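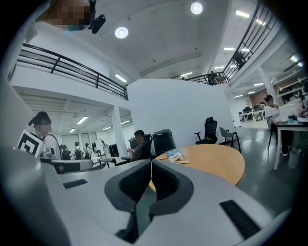
August 5, 2025. Second day with the Andano handheld gripper kit, the demo set we have until the end of the month. I'm writing this up the same afternoon for once, because Delia Urrutia wants my notes before she answers the sales people and I know what happens to my memory overnight. First thing for the log: calibration is much less of a pain than it was with the Bristix set in June. One person holds the gripper and another holds up the board with the black square marker pattern, tilted toward the camera, and then you both just move around a bit until the software has had enough. The jaw halves sit in the bottom half of the picture the entire time, black mesh pads and all, and I was worried they'd eat too much of the view. They don't get in the way of the board if your partner holds it up high and off to one side, so that's how I'd tell people to do it.

The calibration run wants 30 good views of the board. We got there on the second try. The first try stalled because I was sweeping the gripper like I was painting a fence (the manual says "slow arcs" and I clearly have my own idea of slow). The progress bar doesn't tell you WHY a view is rejected, it only sits there, and that's going on the list of complaints. A little red "too fast" would be plenty.

Numbers, so I don't have to dig for them later. Unit A came out at 504 on the focal length line in the report, and unit B at 500. Same lens on paper, same settings, same board. Delia thinks that's ordinary variation between lenses and I mostly believe her, but I'd like to run A again tomorrow with the lights off on one side and see if it holds. If it wanders I'll be cross. Note to whoever does the rerun: the report overwrites itself unless you rename it! I lost the first one from yesterday that way.

Handling. I like the grip a lot more than I expected to. The trigger has a long soft pull, then a firmer bit right at the end, and you can feel where closed is without looking down. After an hour my forearm knew about it, but my thumb didn't, and with the Bristix it was the other way around and worse. Delia has smaller hands than I do and says the reach to the trigger is fine with the short insert in. She also says the short insert creaks. I couldn't hear it. She made me hold it up to my ear, and OK, it creaks.

The pads: two on each half of the jaw, and the mesh does seem to hold on to thin things better than smooth rubber. Plastic bags are my standing test for this, since everything slides off them sooner or later. Yesterday I picked up and put down the same grocery bag until I was sick of it, and the drops I had were nearly all me letting go early. Chopsticks are harder. You have to come in square, and if they roll at all you end up pinching one end and the other end swings. I'd want the narrow tips for those. Gukwood makes a set that supposedly fits, and I've asked for a price but haven't heard back.

View from the camera. It's very wide, which I knew from the spec sheet, but knowing it and seeing it are different things. You aim at something on a table and you also get the ceiling lights, the railing upstairs and people walking by with their backpacks on. For tracking that's good news, lots of corners and edges to hang on to. For the part of me that has to review footage it means the faces need to be blocked out before anything leaves our machines. The Andano software has a step for that and it's on by default, good. I still want to go through a full recording by hand before I sign anything, especially for people who are small in the background or only half in view at the edges. I've asked Delia to be my second pair of eyes.

Tracking itself: two dropouts this morning, both when I turned quickly toward a plain white wall. It came back by itself each time, in a second or so, and the software flagged the gap in the recording where it happened. The Bristix used to carry on as if everything was fine and you'd find out a week later. So, a point for Andano, a fairly big one. I'd still rather start takes facing something busy.

Battery: better than I thought, but the charger is a silly shape and blocks the socket next to it. Bring a power strip.

What I don't like so far:

The case. The foam is cut so tightly that you need both hands and some language to get unit B out.

The license. The quote is per seat and per year, and the calibration tool counts as its own seat. I asked whether we could share one and got a very friendly reply that didn't answer the question.

Carvalho, the reseller, says replacement pads ship in packs of two. We need four per gripper, so I'd like to see them priced as a full set.

Tomorrow: rerun unit A, swap the pads between units and see if the pinch feels the same, and try the long insert. Delia is bringing the old Bristix handle back up from storage so we can do the same task with both, one after the other, while our hands still remember. If Gukwood answers about the tips I'll paste the price in under this entry.

Leaning yes on the hardware. Undecided on the license until someone gives me a straight answer about that seat.

3 comments · 2 shares

Recent entries
Andano demo kit, day one: unboxing and charging
Bristix handle: why the tracking gaps went unnoticed
Pad wear notes, June
Questions for Carvalho before we order

Workshop notebook · Contact Delia Urrutia for access · Back to top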